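Trurndale Open Courses
Robot Learning from Demonstration
Unit 6 notes: Collecting demonstrations by hand and by remote control
Notes by Mirta Salinas

6.1 Two ways to demonstrate

In kinesthetic teaching the operator holds the arm and moves it through the task. The joints are put in a compliant mode, gravity is compensated, and the joint encoders record the motion. In teleoperation the operator moves a separate device and the arm follows. Both produce a time series of robot states paired with camera images. They differ in what ends up in the images and in how the operator feels contact.

Kinesthetic teaching is quick to learn and gives direct force feedback. Its main cost is visual: the operator's hands and forearms appear in the recording and will not appear when the policy runs. One remedy is to replay the recorded joint trajectory with the operator out of view and keep only the images from the replay. This doubles robot time and fails on tasks where small contact errors build up.

Teleoperation keeps the operator out of the workspace. The cost is delay, weaker depth judgment and, with most low-cost devices, no force feedback. Expect slower approaches and more pauses before each grasp.

6.2 The tidy-up task

The running task for this unit is clearing a coffee table in a furnished room. Each episode has one target object and one instruction. The arm is fixed to a side table, so its reach is limited and objects near the far edge of the coffee table should be tested before recording starts.

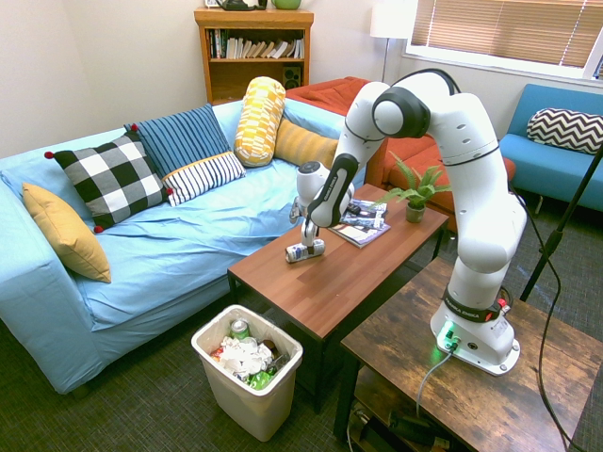
Figure 6.1. Grasp on a can lying on its side. Wastebasket on the floor in front of the coffee table.

A can on its side is a useful first object. It is narrow enough for a parallel gripper, but it can roll if one finger touches before the other. Align the closing direction across the long axis of the can, center the fingers, then descend. Operators who close while still descending tend to push the object, and the policy will copy this.

Record the gripper command and the measured finger width as separate channels. The command shows what the operator wanted; the width shows what the fingers did. A command of "closed" with a width of zero is a missed grasp.

6.3 Approach height and occlusion

The approach phase starts above the table and ends at first contact. Most of the variation between operators is found here. Some go straight down, others travel low across the table and risk touching neighboring objects. For this unit, use a high approach – move sideways first, then down.
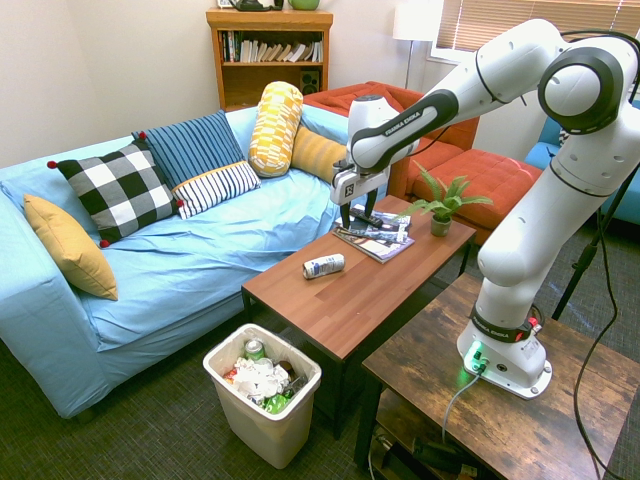

Figure 6.2. Gripper above the magazines and remote control.

A remote control on a stack of magazines is harder than the can. The support surface is raised and may slide, and a black object gives little contrast against black fingers. Stop the descent early and make the last part slowly. If the fingers press on the top magazine, end the episode and mark it as a contact fault.

Check the fixed camera view at the lowest point of the approach. If the hand hides the target there, a wrist camera is needed.

6.4 Episode counts

The Vunby practice set used in the exercises has 589 episodes. Of these, 216 were recorded by kinesthetic teaching and the rest by teleoperation. 34 are marked as faults. Do not delete the faults; filter them at load time so that the split can be reproduced.

For your own set, record 100 episodes per object. Change the object's position and rotation between episodes, and leave the furniture and camera where they are. Background variation is covered in Unit 8.

6.5 Exercises

1. Load the Villby reader and plot finger width against time for ten episodes of each type. Mark the first contact by hand.
2. Compare mean episode length for the two methods, with and without pauses. State the speed threshold used to define a pause.
3. Train the baseline on the teleoperated episodes only, then on both. Report grasp success separately for each object.

Reading: Paredes course reader, sections on compliant control and time alignment. Plots are due Monday before lab.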